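Rinby Desk and Craft Mat, Charcoal

Sold by Goodall – in stock, ships from our Kivbridge warehouse

I have been selling table coverings for a long time and I'll admit I have favorites. The Rinby is one of them. It's a plain, dark, matte mat that goes down over whatever table you already own, and it stays put while you cut, paint, sort, glue, sketch or let the kids build things on it. We started carrying it in November and I took one home the first week, partly to test it and partly because my dining table was starting to look like a crime against furniture.

What it is

A single sheet with a smooth matte face on top and a grippy back underneath. It comes rolled in a cardboard tube, it doesn't fold, and it doesn't have a grid printed on it. I know some of you love a grid (I get the emails!), and if you need one you want the Trako cutting mat, which lives on its own page. The Rinby is for people who want a calm surface that doesn't argue with whatever is on top of it.

The charcoal is the color I'd pick every time. There's a pale gray too, and a navy that looks better in person than it does on a screen, but charcoal hides pencil smudges and coffee rings and makes small bright things easy to find. Beads, buttons, game pieces, the one screw you need to put the lamp back together – they all show up against it.

Sizes

Small – fits a student desk or a TV tray table
Medium – fits most writing desks and sewing tables
Large – covers a four-seat dining table with a bit to spare
By the yard – cut from the roll, no returns once it's cut, sorry

If you're between sizes, go up. You can trim it with a utility knife and a metal ruler, and I've done it on the floor of my garage with no special skill whatsoever. Score it lightly first, then go over the same line again and bend it back. Scissors will do it too but you'll get a wavy edge and then you'll write to me about the wavy edge.

Unrolling it

It has been living in a tube, so it's going to be curly. Lay it face down on the floor overnight with something heavy on the corners (cookbooks are perfect). If you're in a hurry, roll it gently the opposite way for a few minutes and then put it down. Please don't use a hair dryer. A customer tried that and ended up with a ripple she never got rid of, and I couldn't in good conscience call it a defect.

There's a faint smell for the first day or so, like new sneakers. Open a window and it goes away.

How it looks in use

I'm fussy about glare. I work under a bright overhead lamp in the evenings and a shiny mat gives me a headache in no time, so a flat, dull finish was the first thing I looked for. Small, brightly colored pieces are easy on the eyes against a dark or gray matte surface, and you get soft shadows instead of hard shiny spots.
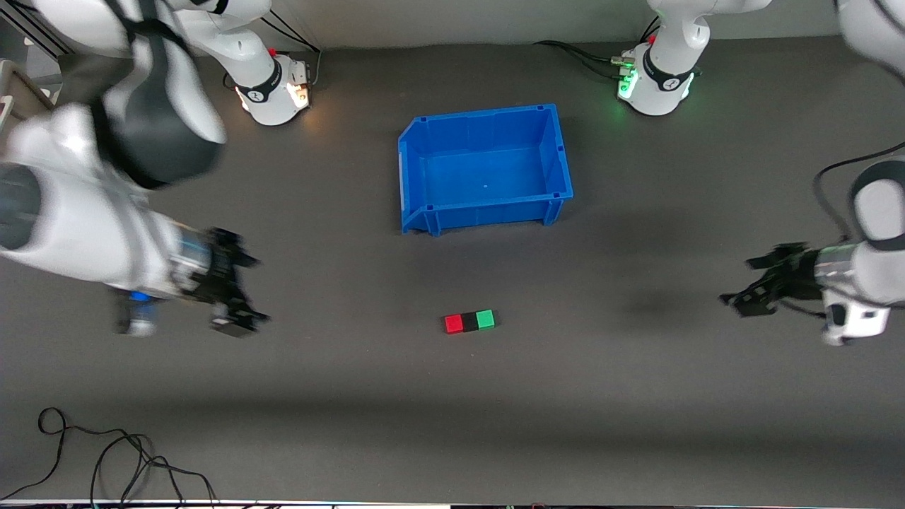
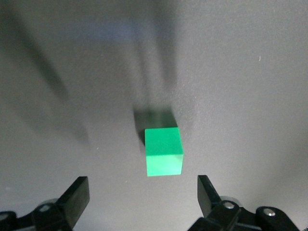

Small cubes on a matte gray surface.

Cleaning and care

Wipe it with a damp cloth and a drop of dish soap, then dry it with a towel. Doing both keeps it from streaking, and on the charcoal you will notice streaks if you skip the towel. Acrylic paint peels off once it's dry. Crayon takes a little rubbing. Permanent marker is, well, permanent, although I got most of a line out with rubbing alcohol and some stubbornness.

Hot glue is fine if you let it cool and pop it off with a fingernail. Hot pans are not fine. Use a trivet. An iron straight on the mat is also a no, and that includes "just for a second."

For everyday cutting with a craft knife, put a proper cutting mat on top. The Rinby will take the odd slip, but it isn't self-healing and the nicks will stay.

What people ask me

Will it mark my table? I haven't seen it happen on sealed wood, glass or laminate. If your table was refinished recently, give the finish 3 weeks to cure before you cover it, and lift the mat now and then to let things breathe.

Can I write on it directly? Yes, and it's lovely to write on, a little softer than a bare desk. Ballpoint can leave a dent if you press hard.

Can I use it outside? On a covered porch, sure. I wouldn't leave it out in full sun all summer.

Does it slide? On a smooth table, no. On top of a tablecloth it will, because then the tablecloth slides and takes everything with it.

A note from a customer

Lorraine Yeoman bought the Large for her puzzle table and sent this in on 8 December 2018: "I do the big ones, 800 pieces and up, and my old felt cover grabbed every piece I tried to nudge. These just glide. My only gripe is that I should have bought it before I started the lighthouse."

Shipping and returns

Tubes go out within 3 working days. Uncut mats can come back within 17 days as long as they're clean and you still have the tube, so hang on to it. Email me before you send anything and I'll give you the return address. If yours arrives with a crushed end, take a picture of the tube before you open it and I'll get a replacement on its way.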